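Ticket 1828
Product: Jetby storefront, print and textile listings
Opened by: Grażyna Jakubowski, Bornstead
Assigned to: Ghislain Li
Priority: normal
Status: resolved, pending theme update

Tuesday, 9:12 a.m. - Grażyna Jakubowski
Artist statements on our art print pages are cut off and do not expand. The "more" link shows, the pointer changes, and nothing opens. Buyers are writing to ask who made the piece and whether it ships framed, and both answers are in the hidden part of the text. Worst on the Nägeli woodcut series. Firefox and Chrome, desktop. I have not tried a phone.

9:40 a.m. - Ghislain Li
Reproduced on the Nägeli listings. The short version of the statement is printed twice in the page source and the full version is missing. Please tell me whether the statements were typed into the editor or imported.

9:58 a.m. - Grażyna Jakubowski
Imported. We moved the catalog over from Zaneck in July. Listings we added by hand since then open normally.

10:25 a.m. - Ghislain Li
Confirmed. The Zaneck export has two columns, desc_short and desc_long. The import profile on your account maps desc_short to both fields. The theme compares the two, finds no extra text, and leaves the panel closed. It should hide the link in that case and does not. I have logged that as a separate theme defect.

Steps for the data fix:
Go to Catalog, Import profiles, and open the profile used in July.
Set Full statement to desc_long.
Set Write mode to "Update matching items only".
Leave Images unchecked.
Run on a test batch of 3 items before the full file.

11:31 a.m. - Grażyna Jakubowski
Test batch done. Two open correctly. The third opens but the text stops at "printed on".

11:50 a.m. - Ghislain Li
That statement contains an unescaped double quote, used as an inch mark in the paper size. The parser reads it as the end of the field. Replace inch marks with "in." in the source file and run it again. A search for a digit followed by a quote finds them all.

1:15 p.m. - Grażyna Jakubowski
Fixed in the file, full import run. Log says 100 items updated, 0 skipped. Prints are fine now. One textile listing still has the dead link. Attaching a picture.
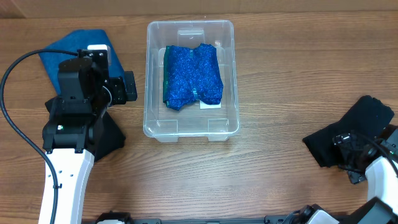

Attachment 1: sparkly blue fabric, folded, in clear bin

1:34 p.m. - Ghislain Li
Attachment received. The item has no desc_long value in the Zaneck file, so the import had nothing to write. Enter a full statement by hand, or copy the short one and add to it. The link works as soon as the two fields differ.

1:52 p.m. - Grażyna Jakubowski
Typed one in. Link opens. Do I need to clear anything for buyers who still see the old page?

2:05 p.m. - Ghislain Li
No. Listing pages are cached for about 90 minutes and then refresh on their own. If you want it sooner, use Storefront, Clear page cache - it affects the whole shop, and the first load after that is slow.

Ticket stays linked to the theme defect. You will get a notice when the update is released.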